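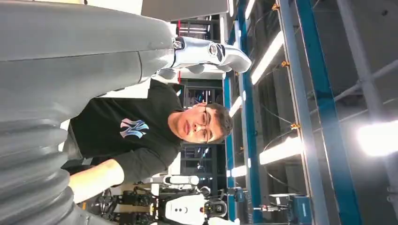 October, 7 a.m.

Jalum hull, second session on the step. Yesterday's tow runs at the tank gave the same hump as before. Drag climbs until the forebody lifts, then drops off sharply. Peak reading 3,358 grams at the load cell with the hull ballasted to full displacement. With the step moved aft by one frame the peak came down to 3,190-something, but the trace was noisy and I don't trust the last digits.

The drive is still the weak point. The water screw unports as soon as the bow comes up, and the motor runs away. Meinecke gearbox was warm after 2 runs and the seal is weeping again. Repacked it with the stiffer grease. Shaft has a slight bend near the strut, visible when rolled on the surface plate. Straightened, not perfect.

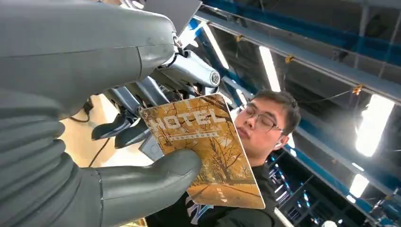

Options for keeping the screw wet:

Longer strut. Simple, but adds drag at all speeds and makes beaching impossible.
Steeper shaft angle. Loses thrust, pushes the stern up.
Surface-piercing screw, as on the Porine boat. Needs more blade area than we have room for.

Going with the longer strut for the next set. Cut the blank from the Ovus plate offcut, drilled for seven screws.

Weight check: wing, struts and floats together come to 1,269 grams. That is over the budget in the drawing, mostly glue at the root. Sand the fillets before covering. 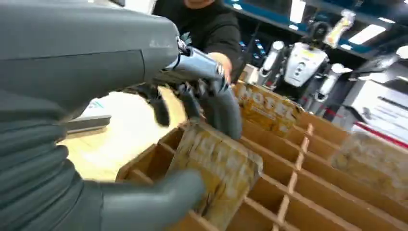 Ballast needs a better method. Loose shot in bags shifts aft when the hull pitches up, and the trim on run 5 was useless for that reason. I want a fixed grid under the deck, same idea as a cardboard divider tray with a box in a few of its cells, so a weight can be moved one cell at a time and the position written down. The one box that sits tilted in its cell is the warning - cells have to be a close fit or the weight leans and the center of gravity is off again. Cut dividers from thin ply, seal both sides.

To do: new strut, seal, dividers, recalibrate the load cell with the full hull hanging from it. Tank is free from 2 p.m.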